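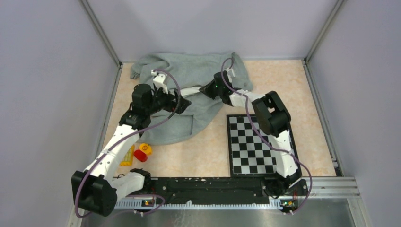

淡い色の壁に囲まれた作業面。手前の黒い台座から二本のアームが中央へ伸びる。

特集 灰色の日常着 スウェットはどのように作られ、着られ、直されるか

衣服の保存に携わる機関にとって、日常着は長く扱いにくい対象であった。婚礼衣装や制服は、着用の機会が限られ、持ち主の手で丁寧にしまわれてきたため、良好な状態で次の世代に伝わることが多い。これに対し、家の中や近所への外出で着られるスウェットの類は、傷むまで着用され、雑巾に転用され、あるいは家庭ごみとして処分される。最も多くの時間を人の身体とともに過ごした衣服が、資料としては最も残りにくいのである。

Rornauの町にあるEnville服飾資料館は、昨年度より日常着の収集方針を改め、スウェットおよびパーカーを独立した区分として登録することとした。現在、この区分に属する資料は1289点を数える。本特集では、同館の収集活動を手がかりに、灰色のスウェットという見慣れた衣服の成り立ちと、その手入れおよび修繕の現状を報告する。

杢という色

スウェットと聞いて多くの読者が思い浮かべるのは、濃淡の入り混じった灰色であろう。繊維業界ではこの色調を杢グレーと呼ぶ。無地の灰色に染めた生地とは成り立ちが異なり、一般には、あらかじめ黒や濃い灰色に染めた綿を、染めていない綿と混ぜ合わせて紡いだ糸が用いられる。編み上がった生地には二色の繊維が不規則に現れ、近くで見れば霜降り、離れて見れば穏やかな灰色となる。

混合の比率がわずかに動くだけで、生地の印象は大きく変わる。濃色の綿が増えれば引き締まり、減れば白に近づく。同じ比率であっても、原綿の産地や収穫の年によって白い側の綿の色味が異なるため、前年とまったく同じ杢を再現することは容易でない。編立業を営むWandettiでは、糸の受け入れに際して小片を試し編みし、過去の見本帳と並べて自然光の下で確認する工程を今も省いていない。見本帳は生産年ごとに綴じられ、工場の北向きの窓際に置かれている。

杢グレーが運動着の標準となった経緯には諸説がある。染色に要する費用を抑えられたこと、汚れが目立ちにくいこと、洗濯を重ねても色の変化が穏やかであることなどが挙げられるが、いずれか一つに帰することは難しい。Enville服飾資料館では特定の説を採らず、展示解説でも複数の見方を併記している。

裏毛と裏起毛

スウェット生地の多くは、表が平らな編み目、裏が輪状の編み目で構成される。裏に輪が並ぶものを裏毛と呼び、その輪を針布で掻いて毛羽立たせたものを裏起毛と呼ぶ。裏毛は汗を吸いやすく、春から秋にかけての着用に向く。裏起毛は空気を多く含み、冬季の保温に優れる。

両者の違いは、着用を重ねた後にいっそう明瞭になる。裏毛の輪は摩擦によって徐々に寝ていくものの、形そのものは比較的よく保たれる。裏起毛の毛羽は、洗濯のたびに絡み合い、やがて小さな塊をつくる。肘や脇のように擦れやすい部位では、毛羽が脱落して地の編み目が透けることもある。同館に寄贈された資料の中にも、表はほぼ新品に見えながら、裏を返すと肘の毛羽がすっかり失われているものが少なくない。

起毛の加減は、工場の判断が最も表れる工程の一つとされる。掻く回数を増やせば柔らかさは増すが、糸は細り、生地の強度は落ちる。Wandettiの標準品では起毛機に3回通し、そのつど生地を休ませている。休ませる時間は気温と湿度によって変えており、特に乾燥する1月には静電気で毛羽が乱れやすいため、加湿した部屋で一晩置くことを原則としている。

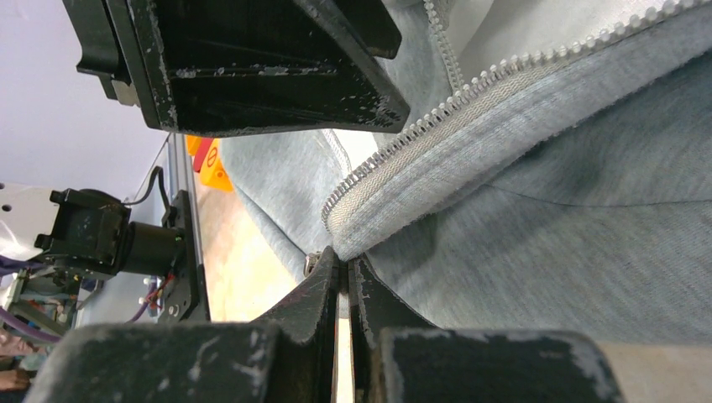
杢グレーのフリース地。折り重なると表情に厚みが出る。

洗うことと乾かすこと

日常着の寿命を左右する要素として、着用の頻度に劣らず大きいのが洗濯の方法である。スウェットは丈夫な衣服と見なされ、他の衣類とまとめて洗われることが多い。しかし、編み地は織物に比べて伸縮が大きく、水を含んだ状態で強く引かれれば形が崩れる。まずは縫い付けられた洗濯表示に従うことが基本となるが、表示が色あせて読めなくなった古着については、次のような扱いが望ましい。

洗う前に裏返し、ファスナーのあるものは閉じておく。開いたままの務歯は、洗濯槽の中で周囲の生地を引っ掻き、自らの縫い目にも負担をかける。紐のあるものは軽く結び、抜け落ちを防ぐ。水温は低めとし、洗剤は規定の量を守る。柔軟剤については、肌触りを整える効果がある一方、使いすぎると吸水性が下がるため、毎回の使用は勧められない。

乾燥に際しては、肩の部分に重みが集中しないよう留意する。細いハンガーに掛けると、水を含んだ身頃の重さで肩先に突起が生じ、着丈も伸びやすい。厚手のものは平らに置くか、二本の竿に渡して干すのがよい。フードの付いたものは、フードの付け根が最後まで湿った状態で残る。裾を上にして干すと首まわりに風が通り、乾きの偏りが和らぐ。回転式の乾燥機は時間の短縮には有効であるが、綿の縮みと毛羽の脱落を早める。

保管については、吊るすよりも畳むことが推奨される。資料館の収蔵庫では、折り目に中性紙を丸めた芯を入れ、同じ位置に筋がつかないよう定期的に畳み直している。家庭で同様の処置を講じる必要はないが、季節の変わり目に一度広げ、畳む位置を少しずらすだけでも、折り目の退色を抑えることができる。収納の前には皮脂の汚れを十分に落としておく。着用時には見えなかった襟ぐりの汚れが、翌年には黄色く浮き出ることがある。

直して着るという選択

Rornauの旧市街に店を構えるBoströmは、編み地の修繕を専門とする工房である。受け付ける品の大半は毛糸のセーターであるが、近年はスウェットの依頼が増えている。昨年度に受け付けたスウェットは56着で、その多くは袖口のリブの傷みに関するものであった。

リブは伸び縮みを繰り返す部位であり、縁から傷みが始まる。縁の糸が切れた段階であれば、同系色の糸でかがることによって進行を止められる。傷みが縫い目に達した場合は、リブを外して新しいものに付け替える。このとき問題となるのが色合わせである。長く着られた杢グレーは、濃色の繊維と淡色の繊維がそれぞれ異なる速さで変化するため、新品のリブを付けるとその部分だけが際立つ。Boströmでは、役目を終えたスウェットを引き取って部位ごとに解き、色味の近い古いリブを補修材として用いている。左右の袖口に同じ一着から取ったリブを使うことが、同工房の決まりである。

ファスナーの交換も依頼の多い作業である。スライダーの摩耗であれば部品の取り替えで済むが、務歯が欠けたものは全体を外して付け直す。前立ての編み地は古いファスナーに沿って伸びていることが多く、そのまま新しいものを縫い付けると波打ちが生じる。工房では、外した後の身頃に蒸気を当てて一晩置き、編み目が落ち着いてから縫製に入る。受け付けから引き渡しまでの標準の期間は7週間である。

修繕の費用は、量販品の購入価格を上回ることもある。それでも依頼が続く背景として、工房は、着慣れた一着の身幅や重さが市販品では得がたい点を挙げる。洗いを重ねた綿の柔らかさは加工によってある程度まで再現できるが、肘の曲がる位置や肩の傾きに沿った生地の伸びは、着用した年月によってのみ生じるものである。 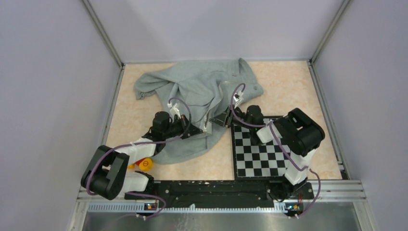 大理石調の作業面に置かれた淡いグレーのスウェット。柔らかなしわが全体に寄る。

形の定まらない資料

日常着を資料として登録するにあたり、Enville服飾資料館が最も時間を要したのは、寸法の測り方であった。織物の上着であれば、平らに置いて肩幅や着丈を測れば足りる。スウェットの場合、置き方によって数値が変わる。軽く引けば伸び、手を離せばいくらか戻る。測る者が異なれば結果も異なり、同じ者が測っても、午前と午後で一致しないことがあった。

同館は検討の末、広げてから一定の時間を置き、手で押さえずに測る方式を採用した。袖は身頃に対して自然に開いた角度のままとし、リブは縮んだ状態と平らに伸ばした状態の双方を記録する。フードは畳まずに後方へ広げ、紐の長さは別に記す。記録票には、測定時の室温と湿度の欄も設けられている。

記録の対象は寸法にとどまらない。毛玉の分布、染みの位置、継ぎ当ての糸の種類、ポケットの底に残った繊維くずまでが、着用の痕跡として書き留められる。かつての収蔵手順では、受け入れ時に洗浄を行うことが通例であった。現行の手順では、虫害やかびの恐れがない限り、洗浄に先立って痕跡の記録を済ませることが定められている。右のポケットの口だけが大きく伸びた一着や、片方の袖口にのみ塗料の付いた一着は、持ち主の習慣や仕事を静かに伝える。

寄贈の受け付けにあたっては、着用の経緯を記す用紙が添えられる。購入の時期、主に着た場所、最後に着た季節といった項目があり、分からない欄は空白のままでよい。集まった用紙を読むと、当初は外出着であったものが部屋着となり、やがて寝間着や庭仕事の服へと移る例が目立つ。一着の衣服が役割を変えながら家の中を移動していく過程は、販売の記録からは読み取ることができない。

再び繊維へ

修繕も転用も難しくなった衣服については、繊維としての再利用が検討される。綿のスウェットは、裁断したうえで針の付いた円筒に掛け、綿状にほぐすことができる。反毛と呼ばれるこの工程では、繊維が切れて短くなるため、そのまま糸に紡ぐと強度が不足する。新しい綿や合成繊維を加えて補うことが一般的である。

杢グレーの衣服は、反毛の原料として扱いやすい性質をもつ。灰色どうしを集めれば、染め直すことなく灰色の糸が得られるからである。Wandettiは編立の際に生じる裁ち落としを色の濃淡で分け、紡績工程に戻す試みを続けている。得られる糸には節が多く、細い番手には向かないが、厚手の裏毛であれば節の凹凸が風合いとして受け入れられるという。

一方で、着用済みの衣服を原料とする場合には、縫い糸、ファスナー、洗濯表示、印刷された図柄など、綿以外の部分を取り除かなければならない。とりわけ縫い糸は、多くの製品でポリエステルが用いられており、完全に分けることは難しい。同社では、解体の手間を見越した縫製の方法についてBoströmの助言を受け、リブと身頃を外しやすい縫い順の検討を進めている。試作品は工房で解体に供され、所要時間と糸の残り方が記録された後、生地見本とともに資料館へ収められる。

Enville服飾資料館では、スウェットの区分について引き続き寄贈を受け付けている。破れや染みのあるものも対象となる。送付に先立ち、着用の経緯を記す用紙を同館の窓口で受け取り、洗浄は行わず、乾いた状態で持参されたい。窓口の受付時間は午前10時から午後4時までである。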